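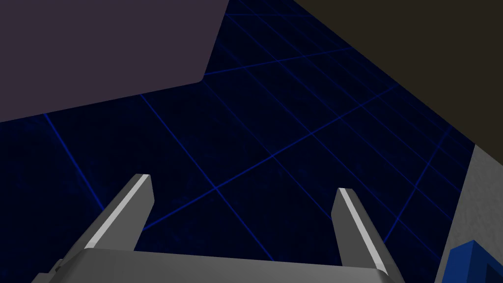
Simulator view from behind the gripper, fingers open, with a corner of a blue block at right.

Visit to the Arkden shared workshop, September

Birgit Pfeiffer and Imke Grube are building a small arm there with a two-finger gripper. They call it Pilar. Every grasp is run in simulation before the hardware is allowed to move. The model uses plain faceted fingers and a flat palm over a dark floor with a blue grid – enough for checking clearances, according to Grube.

The arm itself was on the bench with two joints out for new bearings. Reduction on the base joint is 32:1. Parts have cost around 3,300 euros to date, most of it motors. The controller board is a used Hinrichs unit and still drops its serial link under load. Pfeiffer plans to replace the cable first, then the board.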